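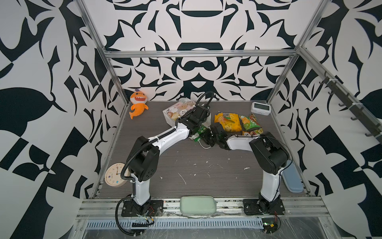 Why did I take the night ferry to Dikadik? It was 2 dollars cheaper, and I'd just quit my job – I was counting pennies.

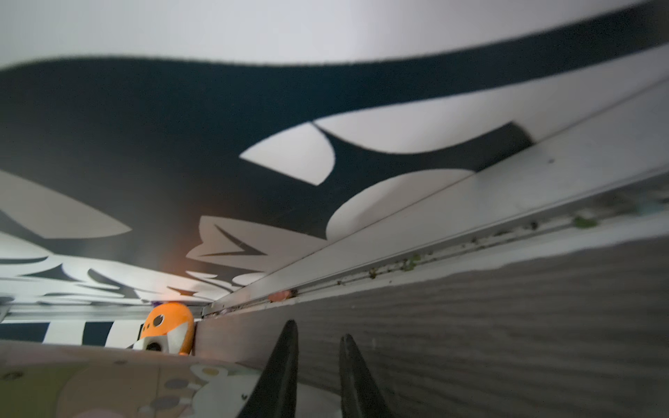

Did I have a plan? I had a sandwich and my aunt's old key, so kind of!

The boat left at 4 in the morning, and I slept
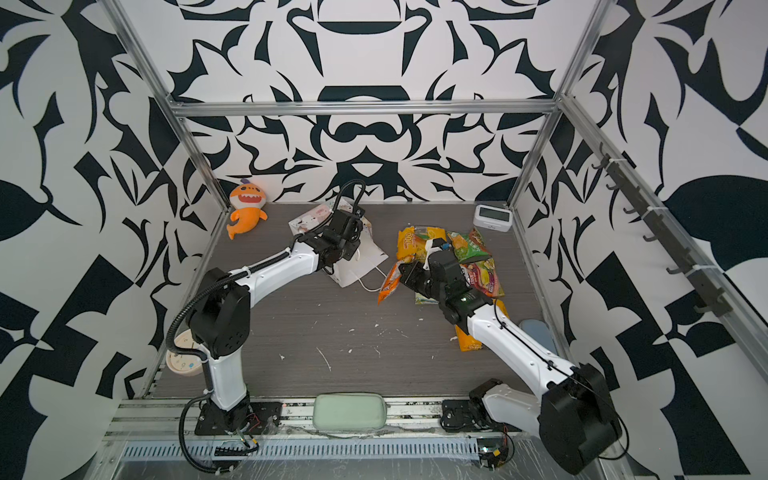 right through the landing, so I woke up in Urnix with the key still in my shoe. 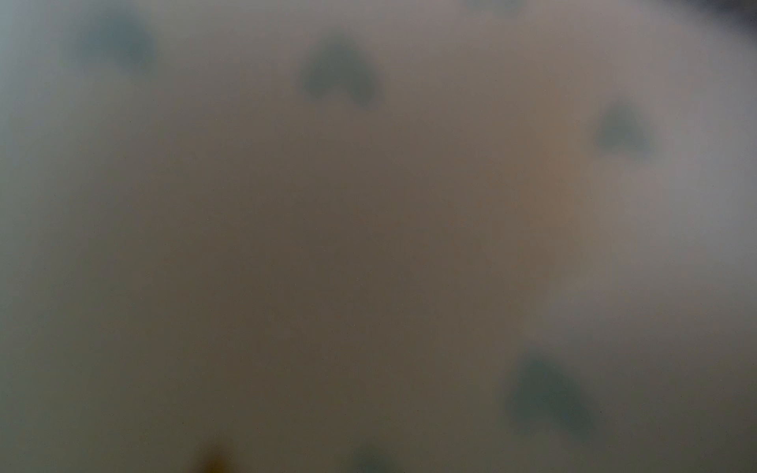 Part Two: Urnix

I liked it there – I rented a room over the bakery and stayed until April.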